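Review: Hand-Held Gripper Pair for Collecting Manipulation Examples

Verdict: good hardware for tabletop work, weaker on cable handling and file export
Price paid: 545 for the pair, cables included

We train pick-and-place policies for small household items, and until this winter most of our examples came from teleoperating an arm. Teleoperation gives clean joint data but it is slow. A hand-held gripper with its own camera lets the operator work directly, and the recorded motion is mapped to the arm later. I have used this pair for most of our collecting since March.

Setup

Each gripper connects by cable to a recording laptop. We run capture through Zorneo, which handles time sync and episode marking, and store the results in Pelico. First setup took 20 minutes, most of it spent on calibration. Later sessions start faster, provided the calibration file is copied over by hand. It should load by itself and does not.

The camera view covers the jaws and a good part of the table. That matters for training, as the policy sees the finger pads and the target in the same view for the whole approach.

Grip and handling

The jaws open wide enough for soft toys and medium pouches. The blue finger pads hold fabric and thin plastic well. Smooth cylinders are harder: a bottle picked up near the cap tends to rotate, and we discard those episodes. Weight is acceptable for one hand. After an hour of two-handed work I notice it in the wrists, and data quality drops before I notice it.

Trigger travel is even, and the logged jaw width agreed with my calipers to within the tolerance we need. I did find a small amount of play at one pivot. Tightening the screw fixed it.

Test table

I wanted clutter for the main test, with mixed textures and items touching each other. Policies trained on tidy tables do badly as soon as two objects overlap. Thin bags are the worst case. They deform on contact, they reflect light, and their outline gives the depth estimate very little to work with. 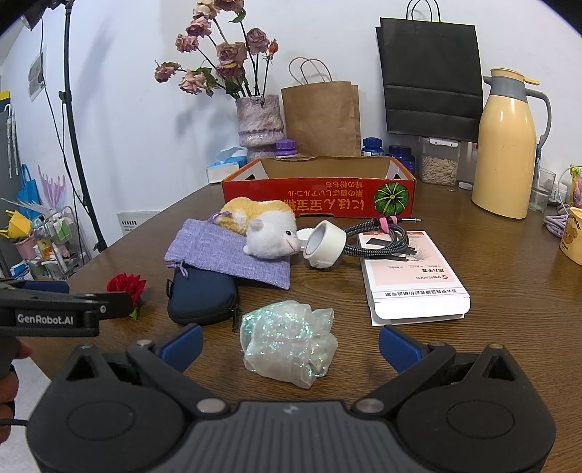

Jaws open over a crumpled glitter bag, with the second gripper at left.

On the bag task I recorded 56 episodes in one Tuesday session and kept all but 23 of them on review. Most rejects were my own fault: I closed too early and pushed the bag away from the jaws. The rest were tracking loss when one hand passed in front of the other.

Compared with the Galbraith unit

Our older Galbraith gripper has better tracking in low light and a more comfortable handle. Its jaws are narrower, though, and it was sold singly, so two-handed tasks such as opening a drawstring bag were out of reach. For single-hand work with hard objects I would still pick the Galbraith.

Problems

The cable is the main one. It leaves the body at an angle that lets it drag across the table, and it has moved objects in the middle of an episode. I now route it over the forearm with a strap – a clip on the housing would do the same job.

Export is the other. Files convert to the Runix format only through a separate script, and jaw width comes out in different units from position. Check this before starting a training run. I lost an afternoon to it.

Replacement finger pads are sold only in sets of four. Ours show some wear at the tips but have not needed changing yet.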